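# Do Wi-Fi extenders do what the box says?

Course project report, home networking module

## Why we picked this

Everyone in our group has bought, or has parents who bought, a plug-in Wi-Fi extender. Everyone has an opinion about it. Very few of those opinions come with a number attached. The packaging talks about "whole home coverage" and "dead zones gone," and we wanted to see what was left of that after a month in a normal rented house with plaster walls and too many phones.

We should say up front that we expected to be let down, and we tried to set up the tests so our mood couldn't decide the result.

## What we tested

Two extenders and one mesh kit, all bought used or borrowed:

- the Bernholm plug-in extender (single unit)
- the Zemley plug-in extender (single unit, with an Ethernet port)
- the Dalisay mesh kit (two units)

The router was the one our internet provider gives out, left on its default settings apart from the password. The house is on the Vestereck plan, which is sold as a fast one. Plugged straight into the router with a cable, our laptop got a median of 192 Mbps, so that is the figure we compared everything to. The plan's ad promises more than that. We did not chase it up.

## How we tested

We marked 7 spots in the house, from the desk beside the router to the back bedroom upstairs. At each spot we ran 12 speed tests with each setup and 12 with no extender at all. We used the same laptop, on the same chair where a chair would fit, and always after 9 p.m., when the neighbors' networks are also busy. We kept the median and threw out nothing.

We also played the same video at each spot and wrote down whether it stopped to load. This is a crude test, but it is the one people care about.

## What we found

The Bernholm made the signal bars go up nearly everywhere. The speeds did not follow. In the kitchen, which had a usable connection to begin with, the laptop kept jumping to the extender and getting a slower result than before. In the back bedroom it did help, and the video that used to freeze played through. If that one room is your whole problem, fine. The box claims a lot more.

The Zemley behaved the same way over Wi-Fi. With a cable run from the router to its Ethernet port it was a different device, and it beat everything else upstairs. Of course, once you have run a cable up the stairs you could plug in nearly any access point and get a similar result, so we are not sure how much credit the Zemley deserves.

The Dalisay kit was the steadiest. It was also slower than the plain router at the desk, every evening, and we never found out why. The app gave the network a health score of "Excellent" throughout, including one night when the upstairs unit had been unplugged for a phone charger.

## Things we don't trust in our own results

One house is one house. Our laptop is old and may cling to a weak signal longer than a new one would. We only moved the extenders twice, and placement seemed to matter more than brand, which makes any ranking here shaky. Moving the Bernholm from the hallway floor socket to one at waist height changed the bedroom result more than swapping it for the Zemley did.

## Bench and storage

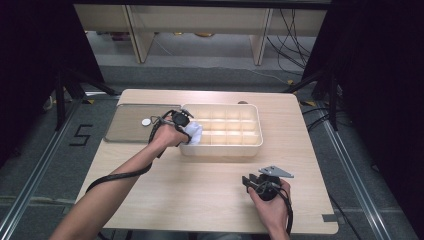

## What we would do next

Test with a second laptop and a phone. Try moving the router before buying anything, and measure that as its own setup. We left it out because the provider's cable is short, and looking back it should have been the first thing we tried.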